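How to Get an Old Office Desktop Ready to Give Away

So you've got an old desktop sitting in a closet, and you keep telling yourself you'll do something with it. I had three of them. One held up a plant for most of a year. When my neighbor Chathurika Marikar mentioned that her nephew needed something for homework, I finally got moving, and it took me one evening per machine (okay, the first one took two, and I'll get to why).

You don't need to be a computer person for any of this. You need a screwdriver, a spare USB stick, some patience and a bit of table. 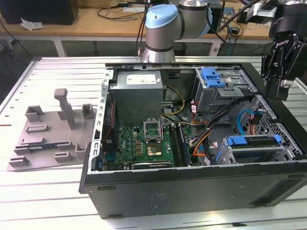 By Nkrumah Tsikata
Filed under: Home & Fixes
Updated in July

Start with your stuff, all of it

Before you wipe anything, turn the computer on and go looking for things you'd miss. Everybody checks Documents and Pictures. Check the Downloads folder too, and the desktop, and whatever weird folder your old scanner used to save into. Mine had been dropping tax papers into a folder called "New Folder 6" for years and I had no idea!

Then do these:

Export your browser bookmarks to a file.
Write down the names of any programs you paid for, and find the license keys.
Sign out of everything — email, music, cloud storage, the works.
If a program only allows a certain number of computers, deactivate it on this one.

That last step is the one that bit me. I wiped the first machine without deactivating my old photo software, and then spent a whole second evening emailing their support to get my license back. They were nice about it, but still.

Copy everything to an external drive, unplug it, and open a few files on a different computer. I mean really open them. A folder full of file names looks great until you double-click one.

Wiping the drive

Dragging files to the trash and emptying it doesn't remove them in any serious way. If you have Windows 10 or 11, go to Settings and search for "Reset this PC." Pick "Remove everything," then look for the option to change settings and turn on "Clean data." It's slow on an older hard drive, so start it before dinner. Mine was still going at 11 p.m. and I went to bed.

If the computer won't start at all, you can take the drive out and keep it, or have it destroyed. My friend Shafiq Pramanik keeps his old ones in a shoebox with a date on each, and I've started doing the same. Before you go inside, shut down, pull the power cord, hold the power button for a few seconds, and touch bare metal on the case. Take a phone picture of the cables before you unplug any of them.

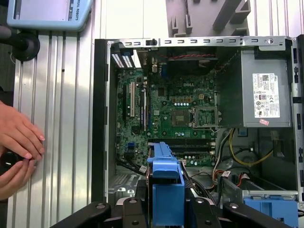
If you do keep the drive, tell whoever is getting the computer! A machine with no drive is fine for somebody who likes to tinker and a rotten surprise for everybody else. Put it in the first line of your message, before the nice stuff about how fast it used to be.

Clean it up

Take it outside if you can. Short bursts of canned air, can held upright, and keep a finger on the fan blades so they don't spin like crazy. Wipe the outside with a barely damp cloth. Stickers come off much more easily with a hair dryer on low, and a little cooking oil gets rid of the gunk that's left.

Keyboards are their own project. I give mine a good shake upside down over the trash and then go at it with a cotton swab for as long as one podcast lasts.

Put together the little bundle

People forget this bit, and it makes such a difference to whoever's on the other end. Tape a bag to the side of the case with:

The power cord.
A video cable that fits the computer, plus an adapter if it's an odd one.
A note with the model, the amount of memory, the drive size and which Windows is on it. 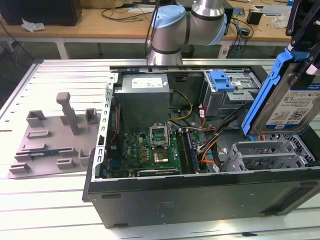 I write the note by hand and add my phone number, which sounds old-fashioned, but Chathurika's nephew texted me twice the first week and we sorted it out in five minutes both times.

Finding it a home

Ask around first. After that, try your library, your kid's school or a local reuse shop, and call before you haul it over. Lots of places won't take anything past a certain age, and some won't take monitors at all. If everyone says no, look up your county's electronics recycling days and keep it out of the regular trash.

My other two went to a woman named Chanida Chuensuk who teaches sewing and wanted something to play pattern videos on. She paid me in hemmed curtains.

The plant is on a stool now.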